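# Budgeting for a second arm

*April 2021*

Teodoro Bautista had the spreadsheet open before we sat down. He plans equipment for the handling lab at Korkari, and most of his spring has gone on one question: what a two-armed setup costs once everything is counted.

"The arms are the easy line," he said. "You get a quote, you put it in. Then you find you've left out the hands, the spare fingers, the cabling and the table."

He asked for quotes from three suppliers. Maglaya was cheapest but wanted payment in full with the order. Dralstead offered a service contract, with a delivery time of 11 weeks. He chose Dralstead.

"I'd been caught before on repairs. We sent a wrist back to a supplier and it was away for four months. You're still paying people while that's going on."

His first budget had one line for hands. It now has four, covering the hands themselves, a spare set of fingers, mounting parts and an annual check. He wishes he had done the same for the small things.

"Cloth, balloons, tape, clips. I put down 100 pounds for the year and we'd spent it by the end of the first month. It's not much money, but somebody has to go and ask for more."
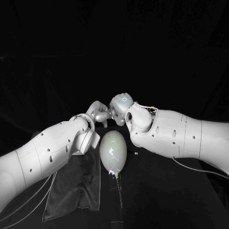 "Backdrops as well," he went on. "I priced a proper painted booth and it was silly money. Black fabric does the job, and if you move rooms you take it with you."

The Kalesham site will put in its own request in May, and Bautista has sent them his figures. He told them to buy hands as a matched pair – mixing versions cost his team three weeks of rewiring – and to ask each supplier what a single replacement finger costs.

"One of them couldn't tell me. I took them off the list."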